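Tiltness word list, read me first

Tiltness is a small list of household words in English, with the same words in the two spellings we meet most in old shop catalogs. I made it for people who sort second-hand goods and must write short labels. Last update: 4/10/25.

What is inside

The main file is words.csv and it has 763 rows. Each row has four columns: the word, the plural, the group and a note. The groups are kitchen, clothes, toys, tools and paper. The note is often empty, please do not take this for an error.

The words come from two catalogs, Milard and Tedesco. Milard is the older one and its spelling is not stable, so I kept both forms when they differ.

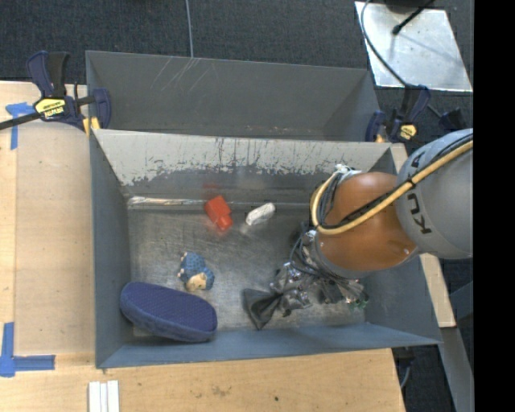

The group "toys" was the most difficult for me. Many words there can also be in "tools", for example "top" or "jack". In such case I gave the row to the group where the catalog had it, and I wrote the other group in the note.

Known problems

Nearly 50 plurals are not checked by a native speaker. The words from the Grelletti supplement are not included yet, I hope to add them in May.

How to use

Open the file as UTF-8, with comma as separator. If you change a row, please keep the order of the columns. You may copy the list freely, only mention the name Tiltness.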